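**About us**

We're Stakberg, a small robotics workshop in Millarell, and we've been teaching robot arms to be useful around the house since the day Nomvula Zulu and Volodymyr Ivanyshyn rented their first room together. There are 17 of us now, which still surprises Nomvula when she orders lunch!

Nearly everything we make is tried first in simulation, in rooms we build ourselves on screen, and only then on the arms in the workshop. It's slow, fiddly work (ask Volodymyr about chair legs if you have an afternoon to spare) but we're very fond of it.

Every July we open our doors for the day. Last summer 114 visitors came through, among them a lovely class from Buthelezi School, and we ran 39 demonstrations between ten o'clock and teatime. People could wander from desk to desk, look round the simulated rooms and ask whatever they liked, and the children asked far harder questions than the grown-ups did.

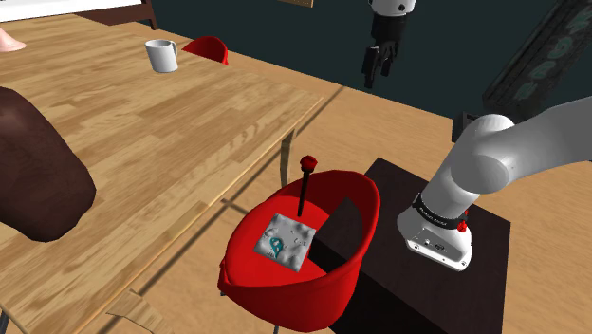

*One of our simulated rooms, with the red chair in front of the arm's base.*

If you'd like to come this July, or bring a group at some other time of year, do write to Nomvula through the contact page. Groups of up to 39 are fine, the kettle is always on, and the ramp is round the side by the bicycle racks.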